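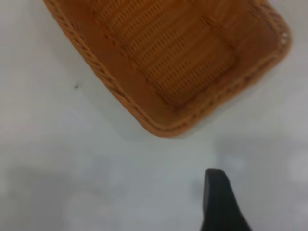 ## The Prolard tabletop kit: a review after one term of use

The Prolard is sold by Zistach as a complete sorting kit for small workshops and teaching rooms. It comprises a single arm, a gripper with a camera fitted near the wrist, a controller and a licence for the recording software. I was asked to assess it on behalf of the Grasidby study group, which had set aside money for one purchase and wished to have a written opinion before June.

Delivery was in 2 boxes. Assembly is described in a printed guide of 14 pages, and Ingrid Schumacher and I completed it in an afternoon. The guide is clear on cabling and poor on calibration. One step refers to a menu that the present software does not contain, and we were obliged to write to the supplier for the correct procedure. A reply came the next morning from Joon-young Yeom, whose instructions were accurate and courteous.

Our trial task was the placing of small household articles into a woven basket on a pale table. Baskets of this kind are a fair test. The braided rim is thick and the corners are rounded, so the arm must clear the edge before it lowers anything, and the ribbed floor gives the camera a busy pattern to interpret.

We recorded 104 attempts. The arm completed the great majority without assistance and failed on 7. Most failures occurred when an article was released too early and came to rest on the rim. Keisha Abernathy suggested raising the approach height, and the fault did not recur in that form, although each cycle then took noticeably longer.

The wrist camera deserves separate comment. Its view is close and rather soft, and a large object soon fills it. The software allows a second camera to be added – at further cost – and I would advise any purchaser to allow for this from the outset.

Xiomara Hutchins has asked whether the gripper fingers may be replaced by the user. They may, with the key supplied, but spare pairs are not included in the price.

I have recommended the purchase, subject to a corrected guide being provided. Precious Adams holds the full record of the trial and will send it to members on request. The service contract is a separate matter, and I have not yet seen its terms.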